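Picking a Gripper Without Blowing the Budget
Project report, Eamon Doherty (partner: Takumi Arai)
March 4, 2019

So our half of the project was shopping, basically. Takumi and I had $189 left for the gripper after the arm was paid for, and I figured we'd pick one in an afternoon. It took us most of December!

We got it down to two. The Morsy kit was $181 with the servo included, and the Cokulik was $69 but you buy the servo separately (another $40, plus shipping from Pratthorpe). I wanted the Morsy pretty badly. Takumi kept pointing out that it left us eight dollars for screws, cable and whatever we broke, and we do break things.

Before ordering anything we set up a two-finger gripper in the simulator so we could argue about finger length and spacing for free. We kept the model super simple, just flat faces and slanted tips, and looked at it from behind the body, the way our wrist camera would be mounted.
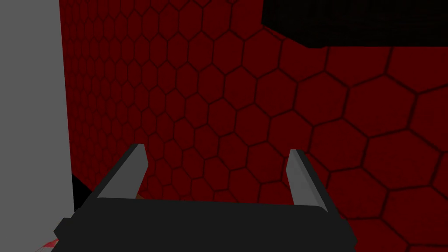

Figure 1. Simulated gripper with the fingers apart, seen from behind.

I liked the wide gap. Takumi worried about how much of the view the body takes up along the bottom, so we added a taller camera bracket to the parts list.

We went with the Cokulik. The leftover money is going to a spare servo first, then the bracket, and the Prilonstead lab is lending us a power supply until we hand everything back.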